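## 4. Before you hand over a packing job

The Esden guide covers one chore only: putting small boxed goods into an open carton. It does that well enough on a quiet shift. It can't yet fold a carton, tape it or stack a pallet, so keep a person on those.

1. Place the carton on the table with its flaps out of the way.
2. Press the plastic lining flat - loose film can catch.
3. Run 30 picks at low speed and write down every miss.
4. If it misses more than 2, stop and repeat section 3.

**Caution:** keep hands clear of the carton while the arm is live.

Packing position, then the floor:
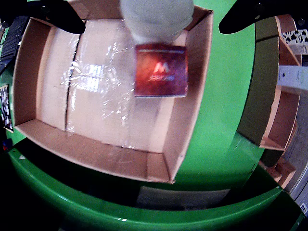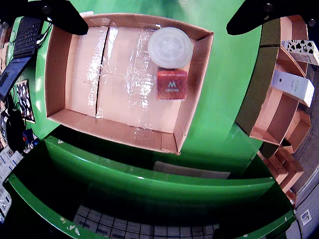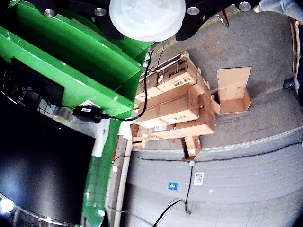 **Note:** at Baklow we still send a person round every 31 picks to straighten the goods. Plan for that time when you compare costs with hand packing.

5. Save the job under its carton size.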